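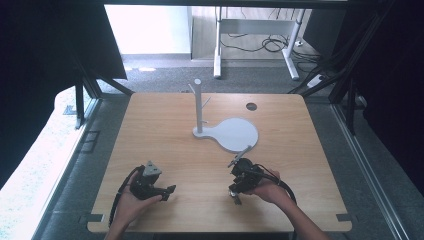
You hold one in each hand, Kaj Toft told us, and the robot learns from what you do -- so no showing off. We laughed, all twelve of us who had come out to Skiltside on the Sunday bus, and then everybody wanted to be first!

My turn came after lunch. I'd expected something stiff and clever, but it was more like borrowing somebody else's fingers. Squeeze, and they close. Let go, and they open again.
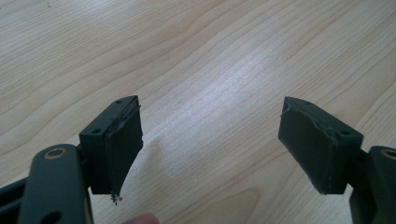

My sister Meng went next, tongue between her teeth, and I could have watched her all afternoon. "It's like learning to use a spoon," she said. She wouldn't give them back -- Kaj had to ask twice -- and she talked about it all the way home to Gadholm.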